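Torunn Forsberg has sat through a lot of scheduling software demos, and she says she can usually tell within a few minutes how one will go. "They show you a week with no holes in it," she says. "Everybody's name is in a box and all the boxes are the same color. I have never had a week like that."

Forsberg runs the floor at Gristcombe, a garden and household store with a cafe at one end. In January the store moved its staff rota from a shared spreadsheet to Brilby, which promises to fill open shifts by itself. I wanted to know if it does.

"It fills them," she says. "I'd want to know what you mean by fill."

What she means is that Brilby offers an open shift to everyone who is marked as available, and gives it to the first person who accepts. The trouble is the word available. Most of her people set their availability once, when they got the app, and have not touched it again. "So it thinks Märta can close on a night when she has choir. She's had choir on that night as long as I've known her. The spreadsheet didn't know it either, but the spreadsheet didn't send her a message at six in the morning."

The sales material talks about managers getting hours back every week. I asked Forsberg how many she had gotten back. She thought it over for a while and said two, in a good week, and that she had lost around 20 in the first month typing in contracts and rest rules.

Linnea Strömberg, who works in the cafe, is kinder about it. She likes seeing her shifts on her phone and she likes that a swap leaves a record. "Before, you'd ask somebody in the hallway and they'd say sure, and then they'd forget, and you were the one in trouble," she says. She has traded four shifts since the change. Three went through the same day. The other sat waiting for approval until the shift had already started, and she worked it herself.

That approval step bothers me more than it seems to bother her. Brilby calls its swaps instant, but at Gristcombe every one of them still waits for a manager to press a button. Forsberg could turn the step off. She won't. "If I turn it off I get two new people closing together," she says. "The app will tell me they're both qualified. Qualified is a checkbox."

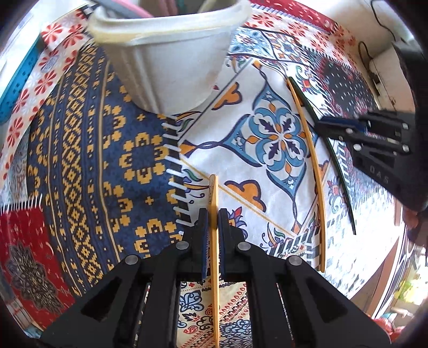 She does give it credit for the hours report, which used to take her most of an afternoon and which payroll now accepts without calling her back. She also says there is less arguing about who got which holiday. I asked if that was the software or just the fact that somebody finally wrote the rules down. "Probably the second one," she says. "But we didn't write them down until we had to type them in."

The contract is up for renewal after 14 months, and the price for the next term has not been given to her yet - she has asked. Until it comes she is keeping the old spreadsheet up to date as well, one row per person, in a folder on the office computer.

"I look at it when the two don't agree," she says. "So far I've gone with the spreadsheet."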